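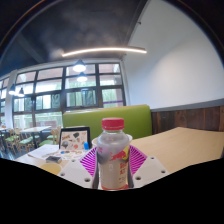
News > Gallery > Print Room

Friday — posted by Perla Quezada for the Medrano Print Room

1/ The Medrano Print Room will reopen in May with an exhibition of etchings and woodcuts from the Daltora collection. Admission is free to all visitors.

2/ The collection holds 835 works on paper. Of these, 331 have been cataloged and may be viewed by appointment. Requests should reach the front desk two working days ahead.

3/ Framed editions will be offered for sale during the exhibition. Each print is signed and numbered by the artist, and a certificate is supplied at the time of purchase.

4/ Framing is carried out by the Vaseo workshop. Customers may choose from three moldings — oak, ash or black — and all frames are fitted with conservation glass.

5/ Works bought from the walls will remain on display until the exhibition closes. Buyers will be contacted by email to arrange collection or delivery.

6/ The entrance on Flerketti Street is step-free. The upper gallery is reached by stairs only, and staff will bring selected prints down on request.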